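二手教材回收，系统报价和实际到账对不上，怎么办？

Pramila Chaturvedi 发表于 2026年9月18日 · 教材买卖版

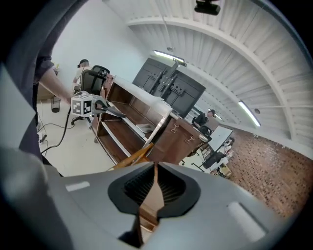 学期末清书，一共寄了两箱给Brudora，都是上学期的课本，有机化学、宏观经济、还有一本写作课的读本。下单的时候网页报价合计364元，运单是他们给的，预付，我只管打包。结果今天收到邮件，说验收完成，实付50。五十块！！差了这么多。

邮件里只写“部分书目不符合回收标准”，没说哪本，没说为什么。客服电话打不通，在线聊天一直排队。我想问：

一是报价到底算不算数，下单时锁定的价格他们能单方面改吗。二是不合格的书能不能要求退回来，运费谁出。三是有没有人申诉成功过，要准备什么材料。

书我自己看着都挺新的，有一本里面用铅笔划过线，别的没写字。有机那本是带附册的，附册我不确定有没有放进去，当时赶着退宿舍，乱塞的。有经验的同学说一下，急，下周要交房租押金。

——

Sudheer Sundaram 回复

先别急着点“确认收款”。点了就等于同意，后面很难谈。我去年四月卖过一次，同样的情况，流程大概说下。

报价页最下面一般有一行小字，写报价以收到实物后的验收结果为准。所以“锁定”锁的是当时的行情，书的品相不在里面。你去翻下单确认邮件，看有没有这句。有的话，单纯说“你们改价”没用，得一本一本谈。

具体做：

登录账户，订单详情里有个“验收明细”，默认是折叠的，手机版看不到，要用电脑。里面每本都有状态码。常见的几种：版本不符（ISBN对不上，国际版、教师样书都算），缺件（附册、光盘、没用过的激活码），水渍，笔记过多。铅笔划线一般不扣，荧光笔超过一定页数会扣。

你那本有机八成是缺件。带附册的套装和单本是两个ISBN，你查价的时候扫的如果是外面塑封上的条码，那查出来就是套装价。附册要是还在手上，写信说补寄，他们给我开过一张新运单，补了差价，不过等了挺久。

退书：可以要求，但是要在验收邮件发出后的期限内提出，邮件里有写。退回运费我那次是自己出的，到付。便宜的书不值得退，贵的那本单独退就行。

申诉材料：下单邮件，验收邮件，寄出前的照片（封面、封底条码、书脊），没有照片就写清楚购入渠道和版次，有学校书店小票最好。写邮件，不要用聊天窗口，聊天没有记录。标题写订单号。我是第二封信才有人理的。

还有，别在信里骂人，没用，我试过。

——

Jarmila Machala 回复

换一家吧。我都是卖Narkura，价格低一点但是给多少就是多少。或者直接在校内群里出，有机化学秋季开学前肯定有人要，当面交易，现金，省事。回收站收过去转手就加价卖，我们系有人同一本书他们收50，网站上挂345，你自己想。

——

Abhishek Vashisht 回复

楼上说的Narkura不收旧版的，我问过，出新版以后旧版基本零元。题主先看看自己那几本是不是最新版再说。宏观那种一年一换的，报价当天和到仓当天可能就不一样了，寄得晚很吃亏。我们宿舍拖了两周才寄，掉了一大截。

另外支票和转账到账时间不一样，急用钱选转帐，在账户设置里改，要在结算之前改。押金的事跟房东说一声缓几天吧，申诉肯定赶不上。

——

评论

Pramila Chaturvedi：谢谢Sudheer，用电脑看到明细了，果然有机那本写缺件。附册在我表妹那里……宏观是版本不符，我买的时候就是国际版，认了。已经写邮件了，还没点确认。

Harsh Joshi：请问激活码刮开过的还收吗

Sudheer Sundaram：@Harsh Joshi 收，按单本价。别查套装的那个条码。

Harsh Joshi：ok 谢谢

Jarmila Machala：附册要回来以后也可以整套出给群里啊，别寄了

相关问题

教材国际版和本地版的ISBN怎么区分
Durrani书店学期末回购要不要学生证
预付运单过期了还能用吗
租的教材逾期，被扣了买断价700，能退一部分吗
Lavatcombe校区哪里可以领免费纸箱
电子教材能不能转让

联系我们 | 版规 | 隐私说明 | 版权归发帖人所有，转载请注明出处 | 返回顶部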